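**MALTUNBERG** – Great news for anyone who has lost a bike in this town: police have recovered 108 stolen bicycles from a pair of storage units off Chege Road, and the first of them are already back with their owners.

Officers opened the units in September after a resident spotted her own bike for sale online and called it in. She had kept the serial number on a card in her kitchen drawer, and it matched the one in the listing photos. That single call led detectives to a rented unit, then to a second one two doors down, both packed to the ceiling with road bikes, kids' bikes, cargo bikes and a tandem reported missing last spring.

Two people were arrested and face charges of theft and possession of stolen property. Police have not released their names. Investigators believe most of the bikes were taken at night from apartment garages in the Gudero district, where thefts had been climbing all summer.

So far 21 bikes have been claimed, and the department would love to see that number shoot up! Property staff have been working through 431 theft reports, checking serial numbers, stickers, scratches and even bell colors against what came out of the units. Some owners had given up long ago and bought replacements. One family drove back from their new home two counties away to collect a pair of children's bikes and a trailer.

If you think yours might be in there, bring a photo ID and anything that shows the bike is yours – a receipt, an old photo, a serial number – to the property desk on Pluvon Street. The desk opens at 9 a.m. and stays open through the lunch hour. You don't need to have filed a report at the time, although it does speed things up.
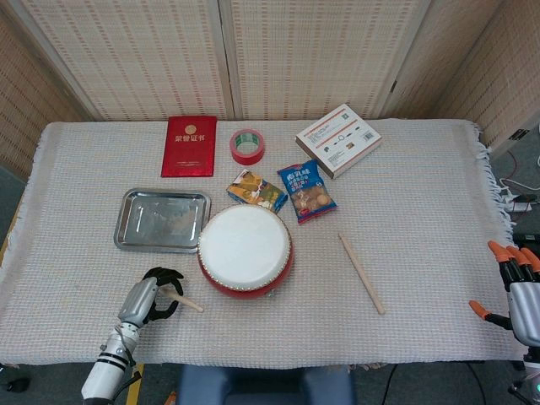 *A red certificate folder and packaged snacks on a cloth-covered table.*

The department is also bringing back its free bike registration program, which had been on hold for two years. It has 400 tamper-proof decals to give out, one per bike, while they last. Registration takes a few minutes at the same desk, and bikes of every size are welcome, including scooters and trailers. Unclaimed bikes will be held for 90 days.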